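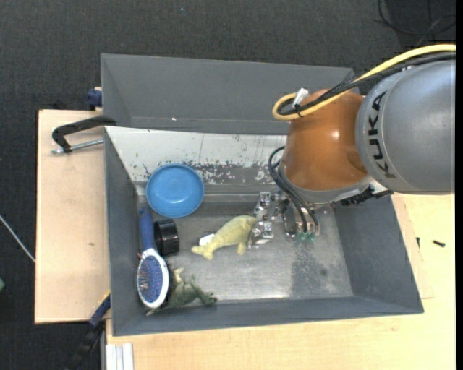

Gray bin, light wood table, one seal. Tuesday, June 21, 2022.

1/ I'm going to say something unpopular about the bin. You know the one. Every house has it. It holds a bowl, a hairbrush and a toy animal, and everybody who lives there will tell you it's "the system."

2/ I have been reading up on decluttering for a couple of months now and I would like my evenings back. The advice all comes down to the same thing: get a bin, put stuff in the bin, feel calmer. I have the bins. I'd like to know when the second part starts.

3/ The one pushing this hardest at the moment is the Grustis method. If you haven't run into it, you sort by "resting place." You don't ask what a thing is for. You ask where it wants to rest. I read the whole guide and I still can't tell you where a hairbrush wants to rest. Mine rests wherever I last got annoyed with my hair.

4/ Under Grustis a mixed bin is fine as long as it's a "landing bin." You empty the landing bin every night. Show me a person with a job who empties a bin every night. I lasted two nights, and the second night I moved everything into a different bin and called it done.

5/ Then there's the Dindeck people, who say the opposite. No mixed bins, ever. One kind of thing per container. So the bowl goes with bowls, the brush goes with brushes, the seal goes with what? Other seals? I don't have a marine mammal department.

6/ (Someone is going to reply "soft toys." It's yellow-green with a forked tail and I can't tell from the photo if it's plush or rubber. Which bin is that, under Dindeck? I looked. The chart has "soft" and "hard" and nothing for "unclear.")

7/ Let's do the bowl. Round, blue, shallow. The kind of bowl that's too flat for soup and too small for salad. I have one close to it and I've had it through three apartments. I use it for keys, then for clementines, then for the screws left over from a bookshelf. By any of these methods it should go. I'm keeping it.

8/ What bugs me is that none of them will admit a bowl like that is already a container. You're putting a container inside a container. Half my storage problem is storage. I own more empty boxes than I own things to put in them and I bought most of them after reading a list.

9/ And the open top. I know, I know, open bins are "visible storage," you can see what you've got. You can also see what you've got when it's on the floor. The bin's real talent is that it can be carried to another room when company comes. I'll give it that. I've used it for exactly that.

10/ Lids are worse, before the lid people show up. A lidded bin gets something set on top of it within a day. Now you have a shelf. In July you'll need whatever's inside and you'll go buy another one instead of moving the pile. I have done this with sunscreen more than once.

11/ OK, the claim that got me started on all this. A post going around says the average home has 1000 items with "no assigned place." 1000 on the nose! Who was in there with a clipboard? Which home? Does a box of paper clips count as one item or do you go clip by clip? There was no source on it. There was a link to buy bins.

12/ Bins sold in a set of 8, by the way. So 125 homeless items per bin, if we're taking them at their word. Good luck finding the hairbrush.

13/ I did try the labels. Eshun makes a sheet of 204 printed stickers, and I'll say they stick. I'll say they stick very well, in fact, to the point where a drawer in my hallway is going to be BATTERIES for as long as the building stands. The batteries moved out in spring. It's dish towels now. We all know and we all open it looking for batteries.

14/ Of the 204 I used eleven. There's one that says MISC and it's the only one I ran out of. You get 2 of them. Somebody at that company has never seen a house.

15/ People keep asking what I'd do with a bin like the one up top, so fine. The hairbrush goes to the bathroom, in the drawer or the cup or on the edge of the sink, I don't care, as long as it's the room with the mirror. I don't need a method for that. I need to walk down the hall.

16/ The bowl goes back to the kitchen, or by the door with the keys in it if that's its line of work now. Wash it first if you don't remember what it was doing last.

17/ The seal I'd leave alone. Toys get moved by whoever's playing with them, and any home you pick for it is good until after lunch. Give it the bin. One bin, for toys, no label, and quit reading about it.

18/ That takes four minutes. I'm suspicious of anything that needs a workbook, a podcast and a starter kit to get me through four minutes. If you enjoy the workbook, great, it's a hobby, I have dumber ones. Just don't tell me it saves time.

19/ A few replies say Fokau is different, it's "flexible," you do one surface a week. I looked at it last night. One surface a week is called wiping the table. My grandmother did it daily and she didn't have an app for it.

20/ To be fair to Fokau, since I've been mean to everybody else: they do tell you to start with stuff you already own and not buy anything for the first month. That's decent advice. It's on page one and then page two is the shop, but it's decent advice.

21/ Also yes, gray is a fine color for a bin. I've seen people pay extra for the ones in oatmeal and sage. It's going under a bed. The dust isn't going to compliment you.

22/ One honest question for people who've stuck with any of these past the first season. Do you still do it, or do you just still own the bins? Not trying to trap anyone. I'd like one real answer from somebody who isn't selling a set.

23/ Going to go deal with my own hallway. If you have a way to get an Eshun sticker off painted wood without taking the paint, please tell me. Hair dryer did nothing. Cooking oil made it shiny and it still says BATTERIES.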